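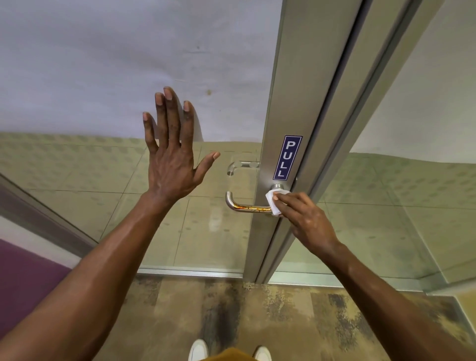
Why does the Onu board lose frames at 1000 MHz when the shader load is only moderate?
Memory arbitration. The display controller and the GPU share one port on Domard rev B, and the GPU wins too often once its clock passes 800.

26 September 2021, graphics bench, Ploltham

Carried over from the May entry: swap the licensed GPU block for the in-house one (Guston), same driver branch, same panel. Guston build 306 loaded first thing. Boots clean. Shader compiler still prints the register spill warning on the blur kernel, ignored for now.

Clock sweep, fixed scene, vsync on, heat spreader fitted:
800 MHz – no drops, full run.
1000 MHz – drops in bursts, always on the texture upload pass.
1040 MHz – same pattern, longer bursts, then a driver reset near the end of the run.

Repeated 1000 with the display controller priority raised one step. Bursts gone, but upload time gets worse and the UI test stutters on scroll. Two steps makes it worse again. Priority alone won't fix this. The arbiter needs a deadline input, and rev B has no pin routed for it.

Thermals are not the cause. Die sensor stayed under the throttle point in every run, and the 1040 reset left no thermal flag in the log. Supply rail looked fine on the scope at 1000. Did not probe it at 1040 – do that before blaming the driver. 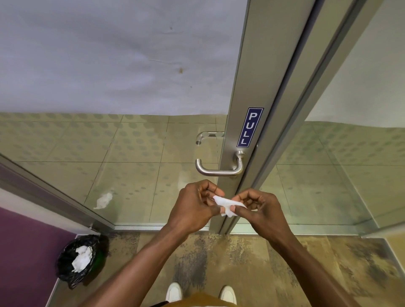
Door handle and PULL sign, folded tissue in hand.

Tried smaller upload batches in the driver. Halving the batch size clears most of the drops at 1000 with no visible cost in the scroll test. Quartering it adds overhead and gains nothing. Leaving it at half on the bench branch, not merged.

Comparison against the old licensed block is still not fair. That one has its own texture cache in front of the port and Guston does not, so any number from the upload pass flatters the old part. Use the fill rate and geometry tests for the side by side. Tag the upload results separately in the sheet.

Open:
Rail at 1040, with the probe at the package and not at the regulator.
Ask the Domard layout people if rev C can route the deadline line.
Spill warning on blur kernel. Check if 306 changed the register limit.
Rerun 800 with the half batch setting for a baseline.

Board left powered off, jumper J4 in the debug position.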